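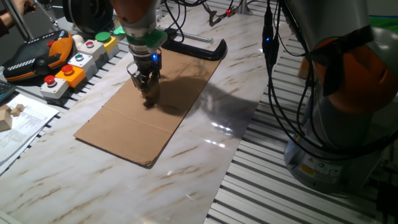 Gil-soo Choo wrote to us that the ambulance went past the house on Hosta Road twice before it stopped, and asked why a crew with a map screen in the cab still can't find a front door. We took the question to I-seul So, who runs the night shift at the Dindia County dispatch center and drove an ambulance in Pirkstead before that.

She was not surprised by it.

"We hear that every week," she said. "The caller stays on the line and says, I can see the lights, they've gone by. So we radio the crew and they turn around. On a wide street that's quick. On Hosta Road there's a ditch on both sides and they have to go down to the church to turn."

The map on the screen is good at streets, So said, and less good at houses. It places a pin according to the land records. In the older part of Pirkstead the pin usually falls on the roof. On the rural roads it can fall in the middle of a field, or at the end of a driveway shared by several homes.

"The last part is done by eye. The driver slows down and the partner reads numbers out the side window. If there's no number they read the neighbor's and guess."

Winter is worse. It gets dark before people are home from work, and snow thrown up by the plow covers anything fixed low on a mailbox post. So said she took one call this month where the number was painted on a flat stone by the drive. The stone was under the snow. The patient was a man with chest pain, and his daughter ended up walking out to the road with a flashlight. He was taken to the hospital and is home again.

Asked what a good house number looks like, she gave a short answer. Digits at least 4 inches high, light on dark or dark on light, facing the road. If the house is set back, there should be a second number at the road, readable from both directions.

"People put it on the mailbox and only on one side," she said. "We come from the other side half the time. And then the mailboxes are all across the street in a row, so the number tells me who gets the mail there and nothing about which house."

She doesn't care for numbers spelled out in script. "They look nice. I had one on my own house when we bought it. My husband liked it, and I took it down."

The county did look at the problem in September, when crews were asked to write down each address they had trouble finding. The list came to over 14 pages. Much of it was Kwak Court, an apartment complex on the east side where the buildings are lettered but the letters face the inner parking lot. A crew coming in through the back gate sees none of them.

"We've asked for letters on the back walls," So said. "The manager has been fine about it. It's been ordered, is what I was told. I don't have a date."

Until then, the dispatchers have a note that comes up on the screen for Kwak Court, telling them to ask the caller which gate is closer. There are similar notes for a few other places, such as the trailer park and the two streets in Pirkstead that have almost the same name. Residents can ask to have a note added for their own address. A locked gate, a side entrance or a bridge that won't take a heavy truck are all worth mentioning, she said. The request goes through the county's non-emergency line.

On the phone itself, So would like callers to give the address first, before they say what has happened. If the call drops, the center then has somewhere to send the crew. Cell phones do send a location, but she described it as a circle on the map, and the circle may take in several houses.

"Visitors are the hardest. Grandparents babysitting, somebody at a holiday rental. They know how to get there but they don't know the address. Write it on a piece of paper and stick it on the fridge."

The other thing is the porch light. Turn it on, and if there is a second person in the house, send them to the end of the drive. Parked cars should be moved only if it can be done quickly. Dogs should be shut in a room – a friendly dog too, she said, as the crew has no way of knowing.

As for the house on Hosta Road, So looked up the call while we talked. She would not discuss the patient. The crew had been 6 minutes on the way, and their report had one line about the address: number on door, door open, could not be read from the road.

"So the door was opened to help us," she said. "That happens too. Put it on the wall next to the door."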